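Home | Agendas | Minutes | Contact

Langlois Public Safety Board - Minutes, March regular meeting

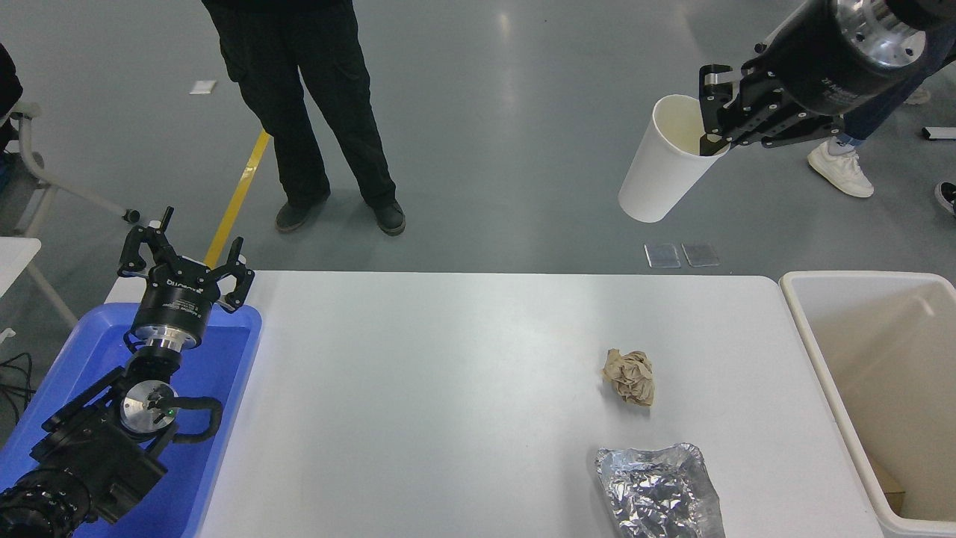

Crumpled brown paper and foil on a white table.

Called to order at 7 p.m. Quorum present. February minutes approved with one spelling fix.

1. Vehicle break-ins. The police report lists 61 thefts from parked cars on the Gratard side since fall and claims patrols are "bringing the numbers down." Members asked which numbers. The report gives no month-by-month count. Sent back.

2. Volo plate readers. Vendor wants $3,180 per unit for 3 units. The sales sheet promises a 70 percent clearance rate - no source given. One member asked how many of those cases would have been solved anyway. No answer. Tabled until Volo supplies records from a town our size.

3. Pendemus Road lighting. Public works says the repair is "scheduled." It was also scheduled last year. Board wants a date in writing.

Public comment: one resident, on slow response to a Monday night call. Log requested.

Adjourned 8:25 p.m.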